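Test your laser's focus before you blame the software

Every time a job comes out fuzzy, somebody on the forum says to reinstall Vostano. I have reinstalled it 3 times in my life and it has never sharpened a line. Check the focus first.

The Drindico manual says to slide in the little acrylic spacer and tighten the head. Fine, but I don't trust the spacer. Mine was off from the day it arrived, and Darren Hartley's was off by a different amount on the same model.

Do a ramp test. Take a straight strip of scrap, prop one end up on a block, and leave the other end on the bed. Draw a single line the length of the strip, low power, one pass, and run it. The line should be fat at both ends and thin somewhere between. Mark the thinnest spot with a pencil, slide the head over it and measure from the nozzle to the surface. Write that number on the machine. If the line just gets thinner all the way to one end, your starting height was wrong, so raise or lower the head and run it again.
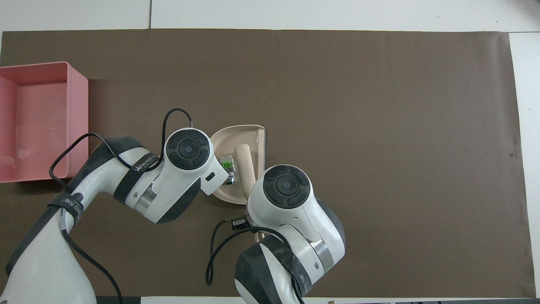
Scrap matters more than people admit. Warped plywood will give you a nice, believable, wrong answer. I sort offcuts before a test, and any open plastic bin will do for that, like the pink one on the mat. Check each strip against a steel ruler and throw out the bananas.

Now run your real file at the new height. Still fuzzy? Clean the lens, then check the belts. Only after that would I open the settings, and the one I'd look at is speed. Esteo's chart says 3,000 mm/min for line work on birch. I got ragged corners at that speed and clean ones well below it, so treat the chart as advertising until your own scrap agrees.

Sayce sells an autofocus probe that is supposed to replace all this. Maybe — I'd still run the ramp once after fitting it and compare the two numbers.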